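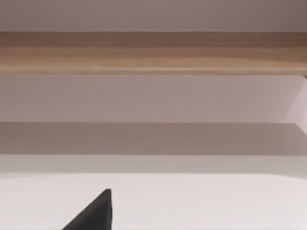

Moving and retiring staff profile pages on a law firm website

30/06/2018
By Cremilda Sales

These steps cover what to do with a profile page when a lawyer, paralegal or assistant leaves the firm, changes name, changes job title or moves to another office. They were written for the Pacheco site, which runs on Zavmont, but apply to any system that lets you edit redirects by hand. You need editor rights for pages and administrator rights for the redirect table.

Before you start

Export a list of all live profiles. In Zavmont this is under Content, then Export, with the type set to "Person". The Pacheco export had 62 rows when we merged the Flasbridge office into it. Add four columns to the spreadsheet: current address, new address, redirect type, date checked.

Next, get the staff list from whoever handles personnel and match it to the export by surname. Do not match by job title. Titles on the site are often out of date, and a trainee who qualified in December may still be listed as a trainee. Mark each row as one of the following:

Stays as is
Moves (new name, new office or new department)
On leave
Left the firm

Anyone on the staff list who has no row in the export needs a new page. Handle those separately, after the redirects are finished.

Step 1. Fix the address pattern

Pick one pattern and use it for every profile. We use /people/firstname-surname with no office, department or title in it. The old Flasbridge pages had the form /offices/flasbridge/team/paralegals/surname, so the address broke each time someone was promoted.

Use lower case and hyphens. Drop accents and apostrophes from the address but keep them in the page title and heading. If the full name runs past 20 characters, leave it alone; Zavmont will offer to shorten it and the shortened version usually drops part of a double surname. Where two people share a name, add a middle initial to the newer page only.

Step 2. Choose the redirect type

A 301 tells browsers and search engines that the page has moved for good. A 302 tells them the move is temporary and that the old address should be kept on record.

Moves: 301 from the old address to the new one.

On leave: keep the page live if the person agrees to it, with the contact details changed to those of the colleague covering the work. If the page has to come down, use a 302 to the department page and put the expected return date in the notes column.

Left the firm: 301 to the department page. If one named colleague has taken over all of the open matters, you can point to that colleague's profile instead, but get this confirmed in writing by the head of department first. Clients may be entitled to choose who acts for them, and a redirect that lands on a particular lawyer can look like the choice has been made.

Do not send retired profiles to the home page. Search engines often treat that as a missing page, and a client looking for a contact has to start again.

Step 3. Edit the page text

For a change of name, update the heading, the page title, the email link, the photo caption and the downloadable contact card. The contact card is a separate file in Zavmont and does not pick up changes from the page. Ask the person whether the former name should appear on the page. Some want it there for a while so that clients can find them, and some do not.

For a change of title, check the exact wording with the compliance lead. "Attorney", "associate" and "of counsel" are not interchangeable, and a person who has passed the bar exam but has not been admitted should not be listed as an attorney. Check the list of states where the person is admitted at the same time.

For someone who has left, unpublish the page. Do not delete it. Zavmont keeps the text and its history, which you will want if there is a question later about what the site said on a given date.

Step 4. Enter the redirects

Open Settings, then Redirects. Paste in the old address, the new address and the type from the spreadsheet. Enter addresses without the domain and with no slash at the end.

Look for chains as you go. If /team/surname already points to /offices/flasbridge/team/paralegals/surname, change that older entry so it goes straight to the final address. A chain will still work in most browsers, but it is slower and it hides mistakes.

Save, then clear the page cache – redirects saved while the cache is warm may not show up until the next day.

Step 5. Find the links that point to old pages

Redirects cover these, but internal links should be corrected anyway. Search for the old address in:

Practice area pages
News items and event listings
Author boxes on articles
Email signature templates
Automatic letters sent from Tramport

Tramport is the one most often missed. The first letter to a new client has a link to the profile of the person handling the matter, and the link is typed into the staff record there. It is not read from the website.

Step 6. Test

Open each old address in a private window and fill in the date checked column. A normal window may show you a stored copy of a 301 from an earlier attempt, even after you have corrected it. Use a header checker to confirm the type, as 301 and 302 look the same on screen.

Review all 302 entries once a quarter. If the person has come back, remove the entry and republish the page. If the person has since left – change it to a 301 and update the spreadsheet.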